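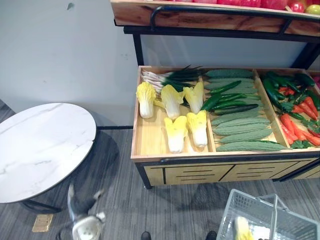
Unit 5: Comparing hands on the produce task
Handout by Maarja Juška, Murkdale course on applied grasping

In this unit we compare how a robot hand does two jobs in one task. One hand must take a vegetable from the stand, and the other must hold a shopping basket. The jobs look similar on paper, but they ask for different things from the fingers. Please read the handout before you come to the lab, and bring your notes from March.

1. The task

The robot stands before the produce stand. The operator names one item, and the robot should bring it to the basket without pushing the other items out of their compartment. All vegetables are artificial, so the weight is not the same as in a shop. Do not draw conclusions about bruising.

2. Cabbage and basket

The cabbage is wide and its leaf end gives little for the fingers to hold. We advise to approach the white stalk from the front side of the crate and to close slowly. The basket handle is thin, and here the question is only whether the grip stays closed while the arm moves.

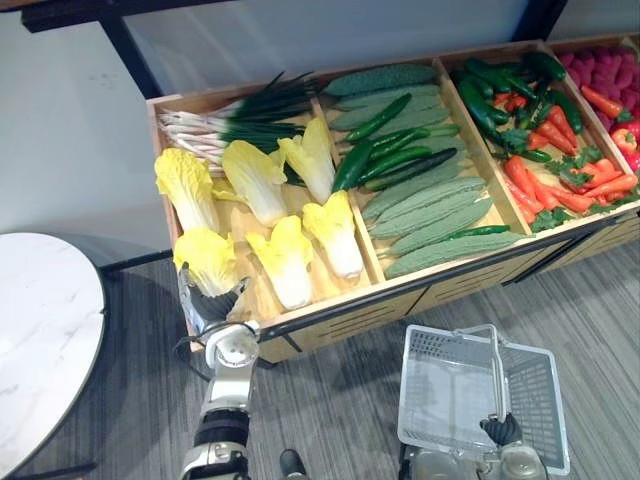
Fig. 2. Left gripper at the front row of cabbage, right gripper holding the basket handle.

Write down for each trial: the item, the direction of approach, the first finger which touched, and the result. If the fingers touched the crate before the item, this is a separate result and not a failed grasp. In earlier years many groups mixed these two, and their tables could not be compared.

3. Covered and uncovered fingers

A fabric cover protects the palm, but it can form folds near the thumb. Before every series, check that the fingertips are free and that no fold lies between thumb and fingers.

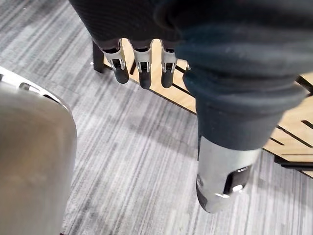 When the cover has moved, stop the series, correct it and begin again with a new number. Do not repair the old series by deleting rows.

The wrist camera and the head camera should be read together. The wrist view is good for the last few centimetres, but the hand itself hides a large part of it. The head view shows the compartments better. For the report, choose one trial where the two views led you to different opinions, and explain which one you trusted.

4. What to hand in

One table for each group, with 23 trials, and one page of text. Send both to me by 14/07/2021. The lab is room 241.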